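Herorel Open Day

The Herorel Open Day is a public demonstration of robotic handling held at the Nusley workshop of Brernora, a Canadian automation firm. It takes place each November. An additional session for trade visitors was held on September 25, 2024, and was organized by Jeanie Lindsay, the firm's demonstration manager.

Format

Visitors are admitted in small groups and stay for roughly 45 minutes. The visit covers two work areas: a carpeted handling floor, where bins are kept on metal racks and positions are marked in yellow tape, and a group of tables for parts. Staff explain how a task is set up before any equipment is started. Questions are taken throughout — the program sets aside no separate period for them.

The handling floor is used to show reaching and carrying. At the tables, the talk deals with presenting a part so that it can be located and picked up, including the effect of shiny surfaces on cameras.

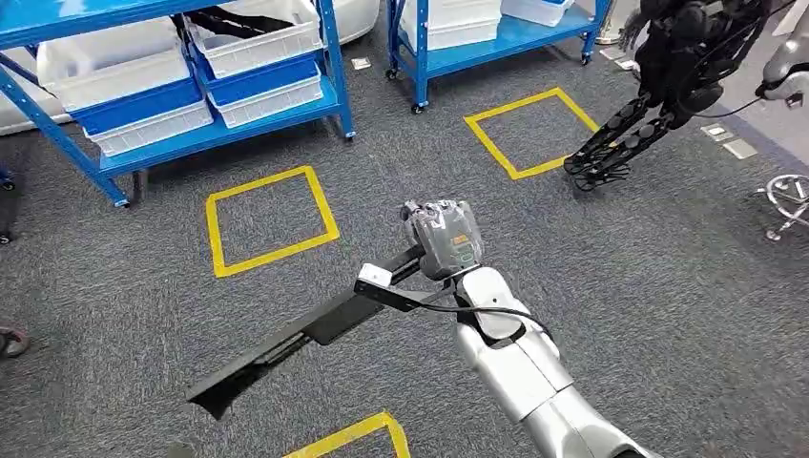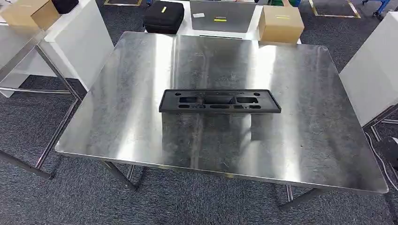 Herorel trade session, Nusley. First picture: robotic arm and plastic-wrapped hand over the handling floor. Second picture: black bracket-like part on a stainless steel table.

History

The open day began as a staff event in the Shearer building, Brernora's former premises, and was opened to the public after two years. It moved to Nusley when the firm gave up the Shearer lease. The parts tables were added to the route after the move, at the request of local manufacturers.

Access

Admission is free but must be booked. Children under 12 are admitted with an adult. Visitors remain behind the staff member leading the group, and bags are left at the front desk.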